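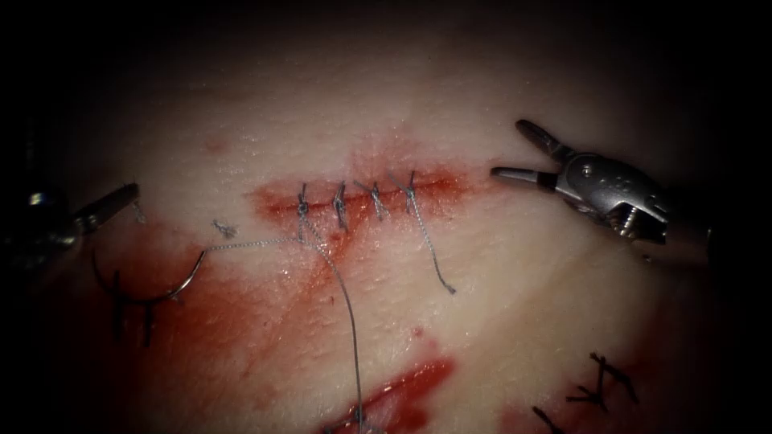 Spacing was the thing I wanted to get right this term, ended up taking over the whole project. Simple interrupted sutures, one straight cut, tissue pad, grade every stitch. A good row has even gaps, knots lying over the cut or off to one side, ends short but not so short they slip. The row of four is pretty even left to right, and the little clipped ends stick out in V shapes, so those are easy to grade. The long tail on the fourth is harder. Counts as untrimmed on my sheet.

Scoring. I used the Janddale sheet from our skills class and changed two things. Took out "time per stitch" (we kept forgetting to start the clock) and added a line for tails. Max is 200 points per row. My best was 176, in May, on a Tinwood pad. Worst I am not putting in here.

Pads - we tried Tinwood and Skoryk. Skoryk is softer and tears if you pull up on the thread insted of along it. Tinwood holds better but the edges want to roll under.
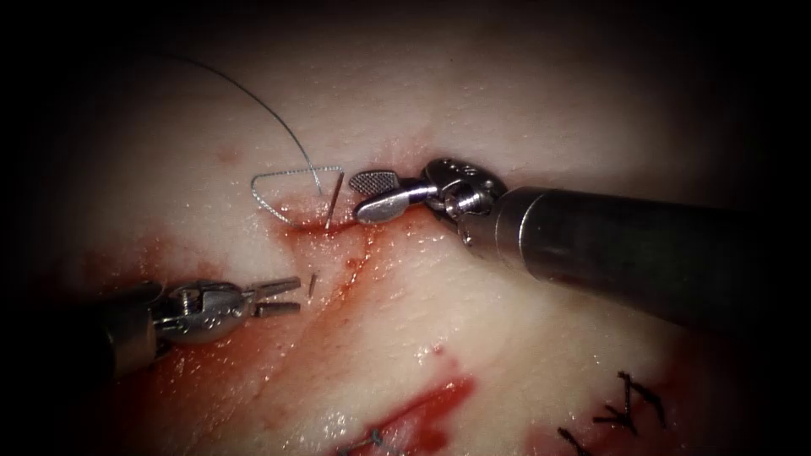 Needle angle was the other big one. Go in straight, close to 90 degrees to the surface, then follow the curve. If you go in flat you get a shallow bite and the edges don't meet. Took me way too long to learn this. Also same depth both sides! My early rows had one edge higher then the other, lost points every time.

Knots. Square knots, three throws. Second throw has to go the opposite way or you get a granny and it slides. Don't over tighten, edges should touch and that's it.

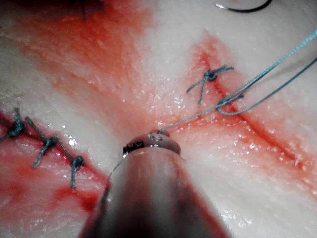

Melaniia Stelmakh read my draft and wrote that the sheet is too easy on tension, a row can score well on spacing and still be strangling the tissue. She would take points off tails and give them to tension. Fair. Haven't redone the scores yet.

Still to do - regrade the early rows, write up the Avow thread, fix table 2.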